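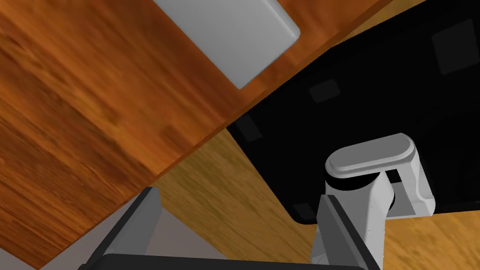

Posted November 9, 2020 by Ní Mhurchú
4 min read

Week 7 notes. Grippers and wrist cameras in sim. Typed up fast after the session, slides to follow. Bring your own laptop next time, the lab machines choke on two renders at once.

What we are comparing

Two grippers, same arm, same table, same block. Gripper A is the parallel one, two flat fingers on a black base. Gripper B is the Pridik three-finger. Controller stays the same for both (position control, no force loop yet, that's December). Don't touch the controller gains between runs. If you do, throw out the run and start over.

Wrist view first

Before any grasping, look at what the wrist camera gives you. Parallel gripper open wide: a finger on each side, big gap in the middle, and you see floor and the edge of the tabletop through the gap. The gray block is way up at the top, partly out of view. Tilted too, table edge goes corner to corner. Part of the arm is in view as well, white column right behind the right finger.

Things to write down from a view like that:

- is the whole block visible, yes/no. (No, in this one. So no pose estimate from this view alone, don't try.)
- what do the fingers cover
- what does the arm itself cover
- anything with a similar color to the target. White arm, pale gray block. The simple threshold script will grab both. Mask the arm out first.
- dark fingers against dark stuff. The black panel is close to the gripper base in brightness so don't segment fingers on brightness only

Several of you asked why not just level the image. You can rotate it, sure, but you lose corners and the block is already at the border. Move the wrist instead. Cheap in sim.

Opening width and the blind spot

Wide open = clear view between the fingers but more finger travel to close. Half open = less travel, less view. Plot one against the other. For the parallel gripper the blind spot is two strips and they move in a straight line, so easy to model. For the three-finger it is a mess, the third finger swings through the center. Save this plot, it goes in the report.

Procedure

1. Load the Grenville table scene. Not Grenville_old, that one has the wrong floor hight.
2. Arm to start pose. Check joint readout before you go on.
3. Open gripper fully. Save wrist image.
4. Move until the full block is in view with a margin on all sides. Save wrist image, save joint values.
5. Approach, close, lift. Log the result even if it's bad.
6. Reset. Repeat with new random seed.
7. Swap gripper, same seeds. SAME seeds or the comparison means nothing.

500 trials per gripper. Run headless after the first 13, you only need to watch those. Save the log every time, one group lost 400 trials last year when the session timed out.

What counts as a success

Block off the table and still held at the end of the lift. Pushed it, tipped it, pinched a corner and dropped it: all failures, but tag which kind. The tags matter more than the rate for this report. Rounded corners on the block, so corner pinches slip. Line the flat inner faces of the fingers up with the flat sides. If approach angle is off, the parallel fingers touch one edge first and turn the block. Three-finger should be more forgiving here, we'll see, don't write that as a result untill you have the numbers.

Camera settings

Leave the field of view alone for the main runs. Optional extra: repeat a small batch with a wider lens and see if step 4 gets shorter. Note that wider also means more gripper in view. Wood grain on table and floor both run in long streaks, edge detectors pick those up. Blur a little before you run the edge step. Too much blur and you lose the table edge, so try a few values and say which one you used.

Busau reading: sections on wrist mounting and hand-eye calibration. Skip the part on suction cups. The calibration math will be on the quiz in simplified form, no matrices bigger than 4x4.

Report

Two pages max. One table, the blind spot plot, one wrist image per gripper at full open. Label the finger positions on the images by hand if you have to. State your seeds. State sim version. Failure tags by type for each gripper, side by side. Last paragraph: which gripper you would pick for this block and this table, and what would change your mind.

Groups of two or three, same as before. If your partner dropped the course email me and I'll move you.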